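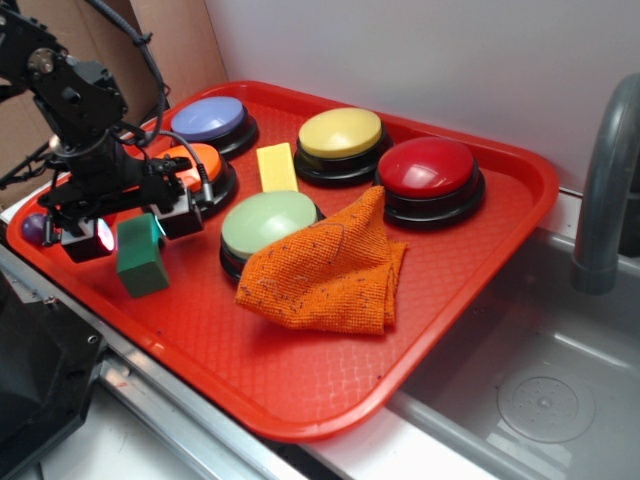

4.2 盆上の配置と「仕切り効果」の再検討

図3 赤い樹脂製の盆に置かれた五色の押しボタン、黄色の小さな直方体、橙色の布。

色つき押しボタンを盆に並べて選ばせる課題は、色名の理解や短期の位置記憶を調べる簡便な方法として使われてきた。道具が安く、机を選ばず、参加者への説明も短くて済む。Lâm Khổngの先行報告は、この課題に布や小片といった無関係な物を混ぜると、ボタンの位置の再生成績がむしろ上がると述べ、これを「仕切り効果」と名づけた。布の山が盆の面を区切り、参加者はその区切りを手がかりに位置を覚える、という説明である。筆者らは、この説明にはかなりの飛躍があると考えている。

第一に、布は仕切りと呼べる形をしていない。図3の橙色のマイクロファイバー布は、緑のボタンの右側で丸まり、頂が少し尖った山になり、裾は赤のボタンの手前まで広がっている。これを見て盆が左右に分かれていると感じる者もいれば、赤のボタンの前に何かが置いてあるだけだと受け取る者もいるだろう。どこまでが一方の区画で、どこからが他方なのか、先行報告には基準が示されていない。Tô式の採点表には「区画内」「区画外」の欄があるが、その境界線を引いたのは採点者であり、参加者に線を引かせた記録はない。

第二に、色の重なりが統制されていない。布が橙色で、ボタンにも橙色のものがある。小片は黄色で、ボタンにも黄色のものがある。しかも図3の配置では、黄色の直方体は橙のボタンと黄のボタンの間に立っている。参加者が「黄色は奥」と答えたとき、その黄色がボタンを指すのか小片を指すのか、採点表からは区別できない。先行報告はこれを正答に数えている。小片を灰色に替えるだけで避けられた問題であり、成績の上昇のうちどれだけがこの曖昧な正答によるものか、公表された集計からは計算のしようがない。

第三に、ボタンそのものの差がある。五つはいずれも黒い台に丸いドームを載せた形だが、同じ大きさに見えるとは限らない。図3では右上隅寄りの赤がいちばん大きく見え、表面には白い照り返しが出ている。中央の緑はくすんだ淡い色で、左上の青紫も淡い。目立つ色が隅にあり、淡い色が中央にあるという配置で位置の再生を測れば、隅の有利さと色の有利さは分離できない。筆者らの集計で赤の再生が全条件を通じて安定していたことも、布の有無とは無関係に説明がつく。

4.3 追試の結果

追試には40名が参加し、一人あたりの提示は布あり、布なしの二条件とした。有効な回答は、途中で中断した参加者の分も含めて274件である。布にはClotexの掃除用クロスを用い、提示のたびに同じ手順で盆の上に落とした。もっとも、同じ手順で落とした布が同じ形になることはない。Diễm Maiが山の高さを定規で測る案を出したが、測るために触れると形が崩れるので、三日で取りやめた。布の形を独立変数として扱う研究は、まずこの点を片づけてからにすべきである。

提示時間は30秒とし、その後に盆を白い板で覆って、白紙の上に色名を書き込ませた。採点は二名が別々に行い、食い違った回答は両者の協議に回した。布あり条件の成績は布なし条件をわずかに上回ったが、黄色に関する回答を除いて集計し直すと差はほぼ消えた。この結果から仕切り効果が存在しないと結論することはできない。ただ、存在すると主張する側の根拠が、黄色の小片の扱いにかなり寄りかかっていることは言えると思う。

回答用紙の余白には、布について書き込んだ参加者が何人かいた。「片づけ忘れかと思った」「どけてよいか迷った」というもので、区切りとして使ったと読める記述は見当たらなかった。自由記述を証拠として重く見るつもりはない。それでも、参加者が布を仕切りとして利用したという前提が先行報告のどこでも確かめられていない以上、こうした書き込みを無視する理由もない。

4.4 盆の材質と縁

盆の選び方にも触れておく。課題用の盆として流通しているものの多くは縁が立ち、角が丸い。図3の盆も同様で、底面には菱形か格子のような浅い凹凸がある。Mancombeの手引きは、この種の凹凸が位置の目盛りとして働くおそれがあるとして無地の盆を勧めている。理屈はわかるが、図3程度の薄い模様を目盛りとして数える参加者がどれほどいるのかは疑わしい。筆者らは予備段階で無地のLillatus製の盆と比べたが、差らしい差は得られなかった。参加者が少なく、これも強い主張にはならない。

むしろ気になるのは盆の向きである。図3では盆の長辺が台に対して斜めになっている。斜めの盆を見た参加者が「右上」と書いた場合、盆の角を基準にしたのか、自分の体を基準にしたのかで正解の範囲が変わる。先行報告の手続きの節には「盆を参加者の前に置く」とあるのみで、角度の記載がない。追試では長辺を机の縁に揃えたが、そのために先行報告との条件が一つ余計に違ってしまったことは認めておく。次の実験では角度を二水準に分け、小片を灰色に替えたうえで、参加者を50名まで増やす予定である。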